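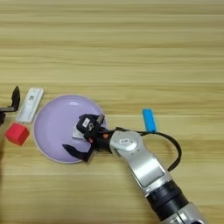 December, evening. The water bill

Lunthorpe Water says we used 608 litres a day last quarter. The quarter before it was 206. They put this down to "seasonal behaviour", as if I'd taken up hosing the footpath for a hobby.

Rang at 7 and got a recorded voice. Rang again after tea and got a cheerful man who suggested a leaking cistern. Put food colouring in the cistern as told, waited, and the bowl stayed clear. So much for that.

Eleni Hodžić next door reckons the new meters read high. She paid a plumber around $200 to find nothing, and her next bill dropped anyway – make of that what you like. I don't trust her theory much more than theirs.

Will read the meter myself before bed and again at breakfast, all taps off.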